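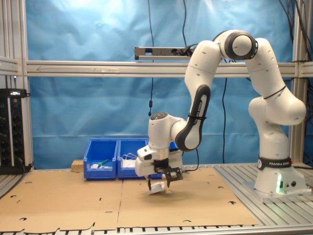 Cell 2: cardboard bed cover, fixing and replacement

vdelic
11/2/18
Writing up how we look after the Franka cell at Tustine, as two people have asked. The slotted bed is covered with two flattened cardboard panels, butted along a seam in the middle. The front edge is the first thing to go. Ours is torn back far enough to show the slots and will be changed this week.

Routine:
Park the arm, close the brakes, lift the old panels.
Vacuum the slots.
Check the base bolts with a torque wrench.
Lay new panels, tape underneath only.
Touch off on the bed at four points and update the table height.

We get some 20 shifts out of a set.

tillasier47
Why cardboard at all? We run 3 mm rubber at Bamonton and have not touched off since December. Your height must wander as the board crushes.

vdelic
It does, by less than a millimetre at the seam. The fingers get driven into the bed now and then when picking up thin, light pieces, and I would sooner lose cardboard than fingertips. Rubber also grips the part when you try to slide it.

tillasier47
Then set a lower contact threshold. The arm has torque sensing in every joint. A soft cover is hiding a bad descent speed.

p_tse
Both. We lowered the threshold and got false stops from cable drag. Is that a cable tie on the forearm near the wrist? I would check it for movement each time you change the cover - ours crept down and the stops went with it when we moved it back.

vdelic
Yes, one tie. Not on the list at present. I'll add it after the base bolts.

r_dantas
Does the seam upset the camera at all? On ours the depth reading was poor along the join until we turned the panels so it fell outside the pick area.

vdelic
Not that I have logged. Turning them would mean cutting a new template, so it stays for now.

tillasier47
Still say rubber. Post the four heights before and after the change and I'll compare them with ours.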